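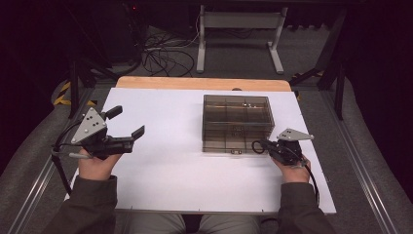

*Both grippers over the white board, with the tinted compartment box to the right.*

**Rumell software sync, 02/09/2022**

Notes are by me again, so blame me for the spelling and the side comments. Everyone from perception and control was on, tooling joined after the first item, and planning had to leave early (I moved their stuff up, so the order below doesn't match the agenda I sent out).

**Leftovers from last time**

- Log rotation on the recording machine: done. It keeps the last 27 sessions and drops the older ones to the archive.
- The rename of the config keys: still not done. That's on me, I'll do it this week.
- Docs for Pant: there is now a page! It's short and the install part is wrong on Ubuntu, but it's a page.

**Cullia (planning)**

Planning went first. The new approach stage in Cullia is merged behind a flag. It picks a wrist path for each hand and then checks the two against each other, where before it planned the left hand and made the right one work around it. I asked if that means we can get rid of the "left goes first" setting and the answer was yes, eventually, but please leave it alone for now. Fine, leaving it alone.

There was a long back and forth about drawers. The planner treats a drawer pull as a straight line, and small drawers on a light box don't behave that way, because the whole box wants to come along. One idea was to have the second hand hold the box and make that part of the plan. Another was to let control deal with it and stop pulling when the box pose starts to move. I like the second one more but I was outvoted, so we're trying the first one and comparing later. Planning will write up what a "hold" step looks like in the task file so the rest of us can complain about it.

**Perception on the smoky box**

This took up most of the meeting. The tinted see-through box is great for finding out how bad our segmentation is. The mask comes out fine on the outer edges, then it goes off and follows the dividers inside, and in some views it decides the top grid is a separate object sitting on the table. Depth is no help at all through the walls.

We scrubbed through the gripper camera view together, and the same thing came up over and over: with the fingers close in on both sides, the tracker grabs onto the pads and reports a really confident pose for the wrong thing. I think we all knew that was happening, but it was good (well, painful) to watch it as a group. 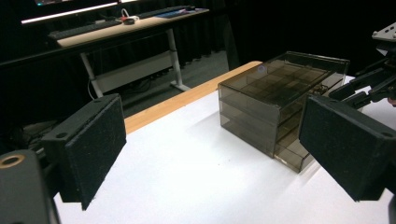

*View from the gripper camera: the drawer box between the finger pads, the second desk behind.*

What we agreed:

- Add a fixed finger mask per gripper, loaded from the calibration file. Perception wanted to learn it, and we talked them into trying the dumb version first.
- Fit the box as one solid shape from the outline only. Ignore anything inside it until the outline has settled.
- Stop using the background desk for anything! The feature matcher loves keyboards and cables and whatever else is back there, and somebody only has to bump a mouse pad for the map to shift.
- Keep the inside grid as its own later step, with its own confidence number, so Cullia can ignore it when it's low.

One open question is whether the shadow next to the box is being pulled into the mask. Half of us said yes, the other half said it's just the soft edge of the outline. Perception will save the masks next to the raw images so we can stop guessing.

**Control and timing**

The gripper state loop runs at 200 Hz and the images come in a lot slower, which we've been papering over by taking the nearest sample. Control wants to interpolate and stamp everything at capture time. No objections. The catch is that old recordings don't have the capture stamp, so Bimeck has to keep the old path around for them. Tooling sighed but said okay.

I also brought up the jumpy finger width reading again. Control thinks it's a filter setting and I think it's a dropped packet, and we've got a plot from each side, neither of them very convincing. We're going to log the raw value beside the filtered one and look at it properly.

**Bimeck (replay and tooling)**

The replay viewer now shows both gripper views side by side with one shared scrub bar, and I love it. You can drop a marker with the M key and it gets saved with the session. Loading is still slow: roughly 138 seconds for a long session, and most of that is building thumbnails. Tooling will build them in the background and let you start looking right away.

Requests from the room were a way to show the mask on top of the image, playback at half speed, and a Pant export that doesn't overwrite the last one. That last one bit me in person, so I've bumped it to the top of the list. Sorry, not sorry.

**To do**

- Planning: draft of the hold step, posted before the next sync
- Perception: finger masks, outline-only fit, masks saved with images
- Control: capture stamps, raw width logging
- Tooling: background thumbnails, Pant export fix
- Me: config keys (really), and fix the Ubuntu part of the Pant page

We didn't get to the April release list, so that opens the next meeting. Please add your items to the shared doc before then.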